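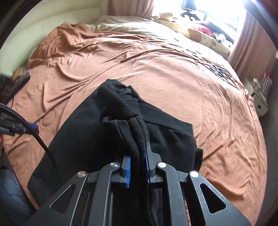 The backlash in the Plirnum linkage comes from the pivots, and I no longer think the servo horn has anything to do with it. I pulled both jaws apart on the bench last night and measured play at every joint. The inner bars are fine. The outer arms rock on their pins, the right worse than the left, and the play adds up at the fingertip. With a thick fold of black cloth between the blue pads the slop is taken up by the load and the jaws feel solid in the hand, so gripping cloth is a poor test for it. Check it with the jaws unloaded and a feeler gauge between the tips. The scratches and pale specks on the right outer arm are cosmetic and I am leaving them alone.

On the quoted questions, in order:

> On Sunday, January 13, 2019, the linkage subgroup wrote:
>
> 1. Is the Zanidine pad stock stiff enough for knit fabric, or should we go back to plain silicone sheet?
> 2. Can the outer arms lose the triangular openings? They take a long time to mill and somebody will end up printing them anyway.
> 3. Which pin length are you using? The drawing in the wiki still shows the old one.

1\. Keep the Zanidine. The ridges hold ribbed trim well when the rib runs across the pad. When the rib runs with the ridges it slides more than I would like. I tried pads cut at 14 mm wide and a narrower set. The narrow set goes into a bunched waistband more easily and gives up some hold on smooth panels. I have not settled on one.

2\. No. The openings save weight at the end of a long lever, and my wrist notices after an hour. If you print them, use more perimeters around the openings and fillet the corners. My first printed arm cracked at a corner at cycle 1,007, with no warning I could hear.

3\. The pin is 2 mm longer than the drawing. I will fix the wiki. Egilsson will cut them to length if you send a sketch, but allow until March.
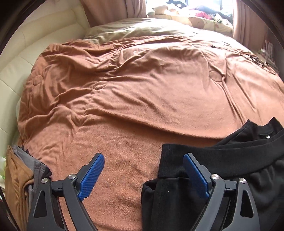
**Skiseck Shared Workshop / Linkage and Gripper Group**

Open position is the other thing I want to change. At full opening the fingertips sit angled toward each other, and on a soft surface the pads touch down before the arms do. That is what we want on a plush cover. It is less good beside a waistband, where one pad ends up over the cloth while the other is still on bare blanket. Closing from there tends to drag the edge instead of lifting it. Starting with both pads square to the fold works better, as does closing to half before going down.

I would like to limit travel to 70 degrees per side with a hard stop on the inner bar. A screw and a nylon washer would do for now. It also keeps the linkage away from the dead point, where the trigger goes light and you lose track of where the jaws are.

Still open:

- Reamer for the outer arm holes. The one in the drawer is undersized.
- Bushings or a tighter pin fit. Bushings mean redrawing the boss.
- Strain relief on the braided cable. Mine rubs when it loops over the body.
- Whether the two units should share one jaw drawing. They have drifted apart.

Files are in the Plirnum folder under jaw-rev. Please do not edit the assembly until I have checked in the new pins.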